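Print this story | E-mail this story

Last updated: May

The Second Life of the Saturday Toy Box

By Kenza Ragab

Walk into the old feed store in Ullham any morning after nine and the first thing you hear is beeping. Then a duck. Then, from the back, a xylophone with one dead note, played by a grown man with a screwdriver behind his ear.

Crisanto Tagle started the Ullham Toy Library with 21 toys and a card file. You borrow a toy the way you'd borrow a book, you keep it for 2 weeks, and you bring it back so another kid can have it. That's the whole idea, and I love it more every time I visit! My own two have gone through a marble run, a puppet theater and a wooden crane so tall it had to ride home in the front seat with the belt on.

What surprised me was how much the grown-ups get out of it. Remedios Sarmiento drives in from Dizon with her grandson and stays for coffee long after he has picked out his truck. She told me she had stopped buying toys for birthdays. "He loves a thing hard for ten days," she said. "Then it goes back and somebody else loves it hard."

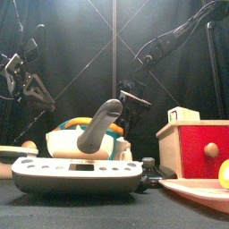 Battery toys were a sore subject in the early days. Tagle didn't want them at all. They were loud, they broke, and parents on the waiting list for blocks thought they were junk. Gerardo Barredo, who used to fix radios, talked him into keeping one shelf, and now it is the shelf kids run to. Barredo has a soft spot for the chunky gray pretend appliances with a little display window and a curve of round button holes across the top, because a three-year-old will walk straight up to one and start cooking, or ringing up groceries, or calling the moon. He has heard all of those in a single morning. Give a child a panel to poke at and the story comes by itself.

He cleans contacts with vinegar and a cotton swab, and he keeps coffee cans of spare springs sorted by length. If a speaker is too shrill he puts a piece of tape over it (parents, try this at home tonight, it's wonderful).

Membership costs 60 dollars a year, and families who can't swing that put in a few hours sorting puzzles instead. The sorting table is a fine place to be on a rainy afternoon. I spent one there with Onni Laaksonen, a retired bus driver who can spot a missing jigsaw piece by the rattle of the box. He and I got through a whole cart of them and argued happily about whether a barn puzzle missing its rooster should stay in circulation. He said yes. It went back out with a note on the lid: "Rooster is on vacation."

This summer the library hopes to start a van run to Jadard, where the nearest toy store closed years ago. Tagle has already picked out the first load, heavy on trains and dress-up clothes, and he's letting Barredo fill one bin with anything that beeps.

Related stories
A playground built from barn wood
Where to swap baby clothes in Dizon
Board games for rainy afternoons
The Jadard bookmobile rolls again

Print this story | E-mail this story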